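Can a Machine Tidy a Tray Yet?

6 September 2020

I have been asking the same question since I bought my first robot vacuum, a Naner, five years ago. It does floors. It has never put anything back where it belongs.

Tidying a tray is the chore I use as a test. Mine at home holds a lamp, a cushion and a glass bowl, and I can sort it in 13 seconds without looking. A machine has to tell a shade from a base and decide how hard to squeeze each one.

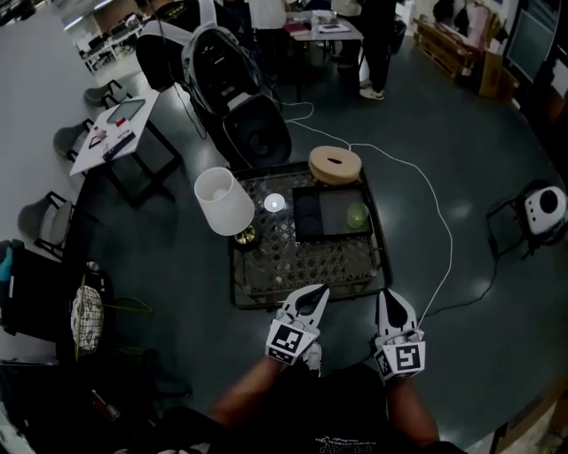 Glass is still the hard part

I went through the Flusum trial notes last week. They list 33 tries at moving one tumbler, and 5 ended with it upright in the right spot. Hornine did better with boxes and skipped glass altogether.

A bumpy surface should give the pads more to hold, but see-through things are hard for a camera to judge. Most of what I've read blames the eyes before the fingers. 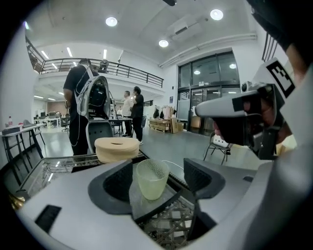

Textured glass between two black finger pads, with the round cushion just behind.

My guess is that shops get useful help before kitchens do. Sala wants $3,673 for an arm that sorts parts into bins, and I'm not buying one. I'll look at prices again in October.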